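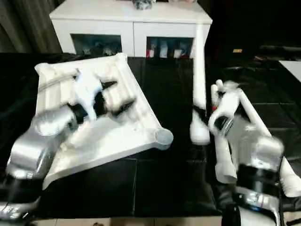
Page last changed: March, by A. Abdella

Planning and Paying for a Two-Arm Work Cell
Handout to go with the second budgeting lecture

Welcome back, everyone, and thank you for the good questions after the first lecture. Several of you wanted to know how anybody gets from "we would like two arms that can put a small table together" to a number that a finance office will sign, and I promised to write out the long answer. So pour yourself something, find your draft spreadsheet, and we'll go through it slowly.

Start with the job

Most first drafts I read begin with the arm. Someone has fallen in love with a particular arm (I have done this myself, more than once) and the rest of the plan gets built around it. Please try it the other way. Write down the job first, in ordinary sentences, the way you would explain it to a new coworker. For our running case the job is flat-pack furniture: a white panel lying with its underside up, a rounded socket at the corner, and long legs with a thick end and a narrow end. One hand is over the panel while the other is in among the legs. That already tells you a good deal about what you need to pay for.

It tells you, for one thing, that the reach of each arm has to cover its own half of the table with a bit to spare toward the middle. It tells you the parts are long and smooth and mostly white, and smooth white parts on a glossy black sheet are a mixed blessing. The color difference helps you find the edges, but the shine can bounce light around, and creases in the sheet leave pale lines of their own. A matte cover is a small purchase. Put it in the first draft and you won't have to go back and ask for it.

The lines people forget

Arms and hands are the lines everyone remembers. Here are the ones that go missing, in no special order, from the drafts I have marked over the years:

Table and covering. A big, steady table, bigger than you think, with room for loose parts beside the work.
Practice parts. You will wear out, scratch and crack them. Budget whole sets, and spare legs on top of the sets.
Fingertips and hand shells. Treat these as supplies you buy again and again, like printer paper.
Lighting and curtains. A curtain is cheap and does a lot for a room with a window.
Shipping, both ways. Repairs travel too!
Somebody's time. More on this below.

Bezawit Yimer, who kindly read this handout before it went up, asked me to add floor space to the list, and she is quite right. If your department charges for rooms, the floor under the table is a cost like any other, and so is the strip around it where people have to walk.

A small worked example

When we drew up the Gebreyes plan, the supplies line for the first term was set at 500 dollars, which I thought was generous. We had allowed for 2 full sets of practice parts and a modest box of fingertips. By the time the quotes from Stestwood and Plerkik were both in, and we had added covers, lights, freight and a second box of fingertips, the same line stood at 2,782 dollars. Nothing on it was a luxury. We had simply priced the things we could picture and left out the things we couldn't – and the second group was larger.

Do this exercise with your own draft before next time. Take your supplies line, cross out the total, and rebuild it from the job description one sentence at a time. If a sentence mentions a part, ask how many you'll go through. If it mentions a hand, ask what happens on the morning that hand is away for repair.

Buy, lease or borrow

I don't have a rule for you here, though I know you'd like one. Leasing suits a project with a firm end. Buying suits a group that already has a second project waiting. Under the Stumen arrangement we leased for the first stretch and kept the right to buy, and I would do it that way again, but read the part about wear very carefully. Some leases count a scratched shell as damage and some count it as ordinary use, and it is much nicer to find out before signing.

Staff time deserves its own page in your plan. Setting out parts, resetting the table between tries, wiping things down, writing notes – a person does all of that, and the hours add up faster than the hardware. Keep a plain log for two weeks and use your own numbers.

For next time

Bring the rebuilt supplies line, one written quote, and your job description (half a page is plenty). We'll trade papers and look for missing lines in each other's drafts. If your quote hasn't come through yet, bring the email you sent asking for it and we'll work from that.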